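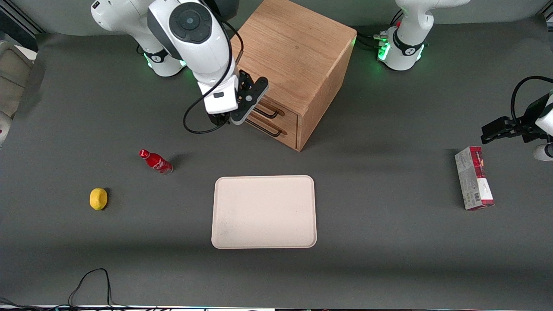

Page 3 of 6

Strand two-arm kit from Hirnico, review thread, part 3. Sunday, February 25, 2018. Typing this between runs so excuse the mess

Recap if you missed January: kit is on loan to us at Dollholm, we pay nothing, we send it back, I say what I like. Two white arms, grippers, software, one very thin manual

Table today: wooden drawer cabinet at the back, Coke bottle on its side, lemon, cream tray, cardboard box stood up on the right. Grey top. Nothing fancy, all stuff from the kitchen and the post room, bar the cabinet

Drawers first. Bar handles are a good test, dark metal, one over the other. You want the fingers to get behind the bar and not just scrape at the front

Top handle ok. Bottom one took ages to teach. The wrist wants to come in too steep and the software lets you do it, no warning at all. Would like a warning pls

Green light rings at the base of each arm. Love them. Can see from the door if it's up and running. Small thing but the last kit we tried had a tiny lamp on the back and you had to go and crouch

Cables. Hmm. Black loop hanging off the upper arm and round the wrist, stiff, and it does swing about. Clistent sell clips for this sort of thing, 200 for the set, which is cheeky. Hirnico should put clips in the box

Fingers are black on both arms. Fine on the lemon if you drop the grip force right down. Default is far too high, I have juice to prove it. Different lemon now

Bottle is harder than it looks, it rolls. Teach it across the body, not along. Manual says nothing on this, page 6 has a drawing of a cube and thats your lot

Carton: easy. Left arm, straight in from the side, done

Handing a thing from one arm to the other: not tried properly yet. Next part. Menu for it is buried under Settings > Motion > Pairs, took me all of Friday to find

Price as quoted to us is 2,000 a month with support. Support did ring back same day, to be fair to them. Hold music awful

So far: arms good, software middling, manual poor. Would I rent it? For a short job yes. For a year, ask me after the handover tests

Right, lunch. Part 4 when I've definately fixed the bottom drawer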